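Porkar presenta Mokeck, la mesa amarilla que llevaba meses queriendo enseñaros

Nota de prensa, mayo

¡Por fin puedo contarlo! Soy Annelore Gerlach, diseño muebles en Porkar y llevo desde el invierno dándole la lata a todo el mundo con una mesa amarilla. Se llama Mokeck y sale a la venta este mes en nuestra tienda y en la web.

La idea nació en mi propia entrada, que es un desastre: llaves, gafas, el cargador del móvil, todo amontonado encima de un mueble marrón donde las cosas negras desaparecían. Yo quería un color que me gritara dónde había dejado la funda de las gafas (tengo dos, las dos negras, y las pierdo igual). Probamos un mostaza que quedaba triste y un limón que daba dolor de cabeza, y al final nos quedamos con este amarillo vivo, pintado y con mucho brillo. El tablero lleva unas juntas finitas entre paneles. En el taller hubo discusión sobre si disimularlas del todo; gané yo y se quedan.

Lo que más me gusta es cómo se portan los objetos pequeños encima. Dejas un estuche oscuro y lo encuentras desde la otra punta del pasillo, con su sombra y todo.
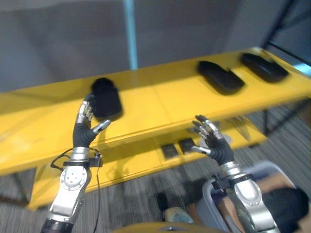

La limpieza es fácil: paño suave, un poco de agua y nada de estropajos, por favor, que el brillo se raya.

La primera tirada es de 400 unidades. Quien compre la mesa durante el lanzamiento se lleva también una bandeja Ustus para las llaves, y en otoño llegará Kaewsai, el banco a juego, que ahora mismo tengo a medio lijar.

Si queréis verla de cerca, escribidme a la oficina de prensa de Porkar y os reservo un rato. Por las tardes, a partir de las 6, suelo estar en la tienda.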